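**For release: 19th July**

# Ruladbridge group teaches robots to doubt their own eyes, with encouraging results

RULADBRIDGE — A small research group at the Flernska laboratory has published a method for training robot arms that spends most of its effort on making the robot less sure of itself. The group reports that the robot is better company for it.

The method, called Ibarra, is meant for close work with a gripper: the sort of job where a thin part has to go near, between or into something much bulkier, and where being slightly wrong is the same as being wrong. Robots trained in simulation tend to be superb at this until the lighting changes. A shadow falls across a worktop, the learned controller takes it for an edge, and a machine costing more than a decent car sets off with great confidence towards nothing at all.

Ibarra's answer is to let the simulator misbehave. Training runs take place in rendered scenes built from plain objects, with wood-grained surfaces, hard shadows and plenty of speckle. Between runs the software shuffles the textures, moves the lights and nudges the camera.

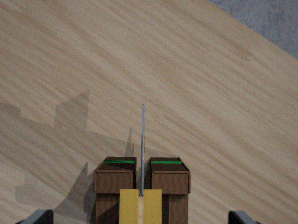 The controller is asked for two things at every step: where to move next, and how much it trusts the answer. When trust is low it slows down, shifts its viewpoint slightly and looks again. Human beings do this when threading a needle, usually with some muttering. The muttering has been left out of the current release.

Training used 2000 simulated episodes, which is modest by the standards of the field and was dictated by the laboratory's computing budget, a subject on which the group is happy to talk at length. A further 500 episodes, with textures and lighting the controller had never met, were held back for testing. On those, the version trained with Ibarra made 106 failed approaches fewer than the same controller trained without it.

The improvement came almost entirely from scenes with heavy shadow. In bright, even light the two versions were close to indistinguishable, and on a handful of very easy scenes the cautious one was slower, having stopped to reconsider something that needed no reconsidering. The group regards this as a fair price and has so far resisted the temptation to call it wisdom.

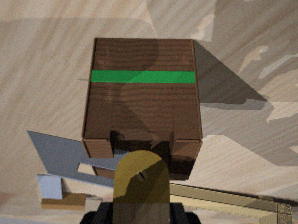
*Reading time: 3 minutes*

One result was not expected. Bright coloured markings, added early on as a convenience for checking alignment, proved rather too helpful. Early controllers learned to steer by the colour and ignored the shape of the object altogether, so that when the marking was moved, the robot loyally followed it. Later training varied the position of the markings from one episode to the next, and the habit faded. The paper gives this episode a section of its own, under a heading the reviewers asked to have toned down.

All the results announced today come from simulation. Trials on a physical arm are due to begin in November, using a gripper supplied by Grundex, whose engineers have asked for it back in its original condition. The first phase will cover 6 tasks, beginning with straightforward reaching and working up to slotting thin parts into narrow gaps. The group expects the real worktop to produce difficulties the simulator did not think of — dust and glare are the early favourites — and will publish the failures alongside the successes.

"We wanted a robot that knows when it is guessing," the Flernska group said in a joint statement, agreed after only two drafts. "It still guesses, but it does so at a more considerate speed."

The paper, the training scenes and the test set are available from the laboratory on request. The code will follow once the comments in it have been made fit for general readership.

**Notes to editors**

- Ibarra is a training method. It is not a robot, and it cannot be interviewed.
- Flernska is based in Ruladbridge and works on robot manipulation and simulated training.
- Grundex is providing equipment for the physical trials and had no part in the simulation study.
- Enquiries should go to the Flernska press desk, which is staffed in the mornings.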